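À propos de l'atelier

Clargate, c'est un atelier de menuiserie. Planches à découper, plans de travail, billots, quelques tablettes quand on nous le demande gentiment. Installés à Toderdale, dans l'ancienne graineterie, porte bleue au fond de la cour (sonner fort, on n'entend rien quand la dégau tourne).

Au départ : Tanko Igwe, menuisier, et Ivana Maldonado, qui venait de la lutherie. 2 établis, une scie à ruban achetée d'occasion, pas de chauffage le premier hiver. Aujourd'hui on est 6 à l'année, 11 quand arrivent les commandes de fin d'année. Tanko au débit et au collage, Ivana aux finitions et aux devis. Pour les factures, c'est Ivana aussi. Soyez patients.

Ce qu'on fait

Planches de cuisine en trois formats. Plans de travail sur mesure, avec ou sans découpe d'évier. Remise en état des vieux billots, même très creusés, on rabote et on voit. Pas de cuisines complètes, pas d'escaliers. On nous le demande toutes les semaines, la réponse reste non.

La gamme Sani : planches huilées, rainure à jus en option. La gamme Ferkby : plus épaisse, pour les bouchers et les restaurateurs. Presque 232 pièces sorties l'an dernier toutes gammes confondues, on espère faire un peu mieux cette année si le séchoir tient.

Délais

Planches en stock : on expédie dans la semaine. Sur mesure : comptez 6 semaines, parfois plus au printemps. En mars on ferme pour l'entretien des machines, les mails sont lus mais pas tout de suite.

Passer nous voir

Le samedi matin, sans rendez-vous. Apportez vos cotes, un croquis au crayon suffit largement. Il y a du café, et des chutes à emporter pour ceux qui bricollent.

Le bois

Hêtre, frêne, chêne sur demande, et surtout de l'érable. On achète en plots, on laisse reposer à l'atelier, on débite, on colle. Les lamelles sont triées à l'oeil mais on ne cherche pas l'uniformité : sur un panneau d'érable clair il reste toujours une bande un peu plus foncée, comme celles qu'on voit sur la planche de la photo, dans le sens du fil. C'est pas un défaut et on ne reprend pas la pièce pour ça. Si vous voulez une teinte vraiment régulière, dites le à la commande, Ivana mettra des lamelles de coté. Petit supplément à prévoir.

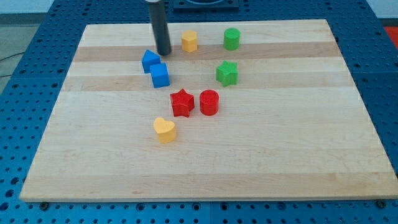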